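Chapter 4
Getting on the Agenda

Before you start: you'll want the terms "public good" and "special district" from Chapter 3. If those are fuzzy, go back and skim, I'll wait.

4.1 A bus stop in Ballidwood

I lived for six years in a town called Ballidwood, which had one bus line, run by an outfit named Plulness, and one bus stop with no roof on it. It rained a lot there. People got wet at that stop every winter I lived in the place, and I was often one of them. So let me ask you the question that got me interested in politics in the first place: was the missing roof a political problem?

For my first four years the answer was no. It was a fact of life, like hills. You grumbled about it to whoever was standing next to you and then the bus came. The town council never voted against a roof, because the council never talked about a roof at all. I've gone through the minutes for those years (yes, I'm that kind of person) and the word "shelter" shows up only in connection with dogs.

Then, one June, a petition with 88 names on it landed at town hall, and within a few months people who had never ridden the bus in their lives had strong feelings about that roof. There were yard signs! The stop hadn't changed a bit, and neither had the rain. What had changed is that the thing had moved from one list to another, and this chapter is about those lists.
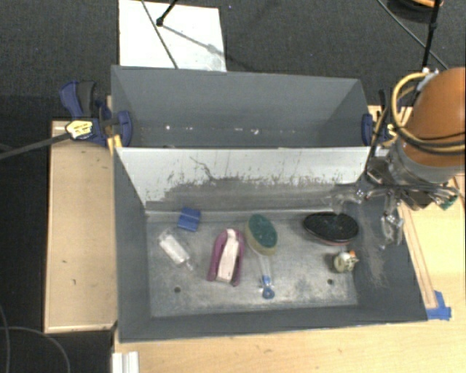
Figure 4.1 A scrub brush, a clear plastic bottle and a small blue block in the front compartment of a gray metal bin.

4.2 Conditions and problems

Political scientists like to separate a condition from a problem. A condition is something people live with. A problem is something people think the government ought to do something about. The same pothole can be either one, and it can go back and forth.

I find students nod along to this and then forget it by the next page, so try it on your own street. Think of something that bugs you. Now ask whether you'd be surprised to see it on a ballot. If you would, it's probably still a condition where you live, however much it bugs you.

The list of things people are talking about and want fixed is called the public agenda. The list of things officials are seriously working on is the formal agenda, sometimes called the institutional agenda. Plenty of items sit on the first for years and never reach the second. A few go straight onto the second without the public noticing, mostly dull technical stuff like pipe standards – and some of that dull stuff costs more than anything you'll ever see on a yard sign.

Size has less to do with it than you'd think. In Ballidwood, a town of some 3,000 people, the biggest item in the budget was the water contract, and it was renewed twice while I lived there without one person standing up to speak. The roof filled the room.

4.3 Who gets to hold the door

Somebody has to decide what goes on the formal agenda, and we call those somebodies gatekeepers. In a small town it can be as simple as the clerk who types up the meeting notice. In a legislature it's often a committee chair, who can let a bill sit in a drawer until the session runs out. No vote gets taken, so there's no vote to be angry about at election time.

The roof had a gatekeeper too. The largest employer in town was Plostex, a plastics firm out past the Saludo neighborhood, and the mayor at the time didn't like to schedule anything that might lead to a talk about who should pay for getting its workers to the plant. I don't think anyone at Plostex ever asked him to do that. He guessed what they'd want and saved them the phone call. Keep that in mind when we get to lobbying in Chapter 9, where I'll argue that the quietest kind of influence is the hardest to measure.

What got past him was the town charter. It said that any petition with enough valid names had to be read aloud at the next regular meeting, and once it had been read aloud the newspaper wrote it up. The question went to the ballot and 1,476 people voted on it, which for Ballidwood was a big crowd.

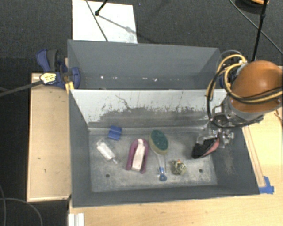 4.4 What to look for in this chapter

The next section goes through the three main accounts of how issues rise and fall, with a case for each. I lean toward one of them and I'll tell you which when we get there, so you can argue with me. After that we look at how the wording of an issue changes who cares about it. ("Shelter for riders" and "new town spending" were the same roof.)

Key terms for Chapter 4: condition, problem, public agenda, formal agenda, gatekeeper, issue framing, window of opportunity.

Warm-up: find the posted notice for the next meeting of your city council or school board. Pick one item from it, and write 100 words on how you think it got there. Hang on to what you wrote, as you'll need it again in section 4.7.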